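Jun 12, 2019

# Taking up a pair of jeans and keeping the original hem

I'm short in the leg and always have been, so every pair of jeans I buy comes home with a good bit too much at the bottom. For years I just rolled them up. Then I had a go at hemming a pair the ordinary way, and they looked like school trousers – the thick faded edge had gone and in its place was a neat blue fold that fooled absolutely no one.

The trick is to keep the factory hem and hide the extra fabric in a tuck just above it. I learned it from Mervyn Parsons, who used to run the alterations counter where I had my Saturday job, and I've done it so many times now that I can get through a pair in an evening with the telly on.

## What you'll need

- Jeans, washed and dried first (please don't skip this, denim can shrink and you'll be cross)
- A denim needle for your machine, size 100/16
- Ordinary strong polyester thread, in the blue of the denim
- Pins, chalk and a small ruler
- An iron with plenty of steam
- A zip foot, if you've got one

My machine is a second-hand Trorberg that I bought for £129, and it's nothing fancy. It grumbles over the side seams but it gets there. If yours really hates thick layers, you can turn the wheel by hand for those few stitches.

## Working out how much to lose

Put the jeans on with the shoes you'll wear most. Turn one leg up to the *outside* until the bottom edge sits where you want it, pin it at the front and back, and walk about a bit. Sit down too! Jeans ride up when you sit, and I've ended up with a chilly pair of ankles more than once by forgetting that.

Take them off and measure how much you need to lose. Mine needed to come up 10 cm, so I'll use that for the sums.

Now halve it. The tuck is folded double, so 10 cm off the leg means a 5 cm fold. Write the smaller number on a bit of paper and stick it to the machine, because it's very easy to muddle the two halfway through (ask me about the pair I turned into shorts).

## Pinning the tuck

1. Fold the bottom of the leg up to the outside, so the original hem is facing you upside down.
2. Measure from the fold at the bottom up to the *stitched line* of the hem, and leave the hem itself out of it. In my case that's 5 cm.
3. Pin at both side seams first and make sure they line up with themselves. If they're off even slightly, the leg will twist.
4. Fill in the gaps with more pins, measuring as you go. I used 23 on my last pair, which is probably overdoing it.

Check both legs against each other before you go near the machine. I lay the jeans flat on the table, match the waistband and the inside seams, and lift the top leg to see whether the one underneath ends in the same place. Legs from the shop aren't always the same length to begin with, so trust your ruler over your eyes.

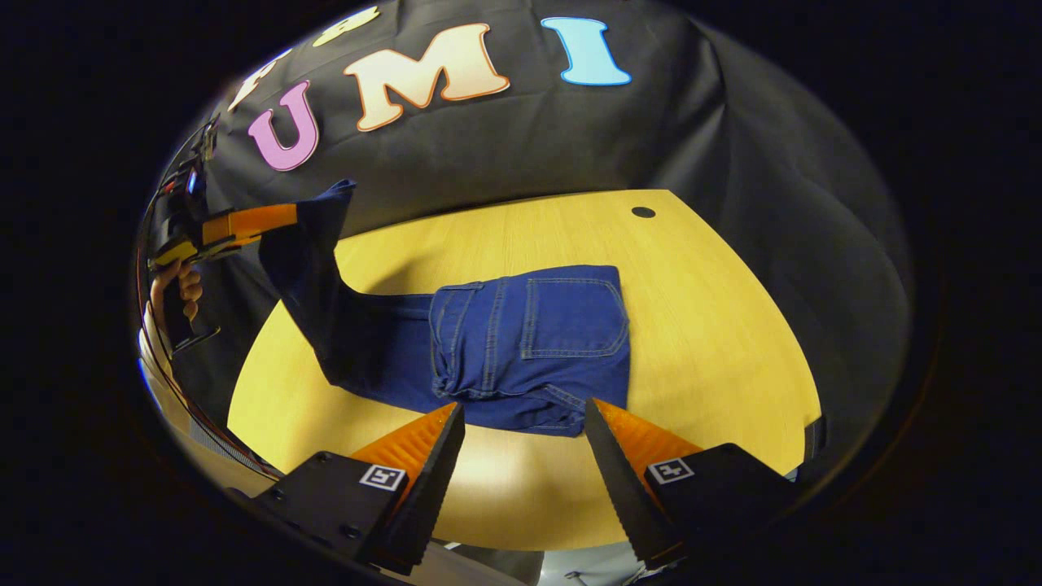
*Dark blue denim on the table, with one leg lifted.*

## Sewing it

Swap to the zip foot and take the flat bed off your machine so the leg slides round the free arm. Start just behind the inside seam. Sew right beside the original hem, as close as you can without climbing on to it, and take your time at the seams. I set my stitch length to 3.

When you hit a lumpy bit, stop with the needle down, lift the foot and tuck a folded scrap of denim behind it so that it sits level. It makes a huge difference – I used to break a needle every time before I tried it.

Go all the way round, overlap your stitches by a couple of centimetres and snip the threads.

## Pressing and finishing

Flip the hem back down and push the extra fabric up inside the leg. Press it hard, with lots of steam, from the inside and then the outside. The new seam should tuck itself in beside the old hem.

If the fold inside is small, leave it there. For a growing child I'd leave it whatever the size, and let it down again in July when they've shot up. With a deep one like mine, try the jeans on first, then trim it to 2 cm and zigzag the raw edge so it doesn't fray in the wash.

Then do the other leg, and have your cup of tea after that one.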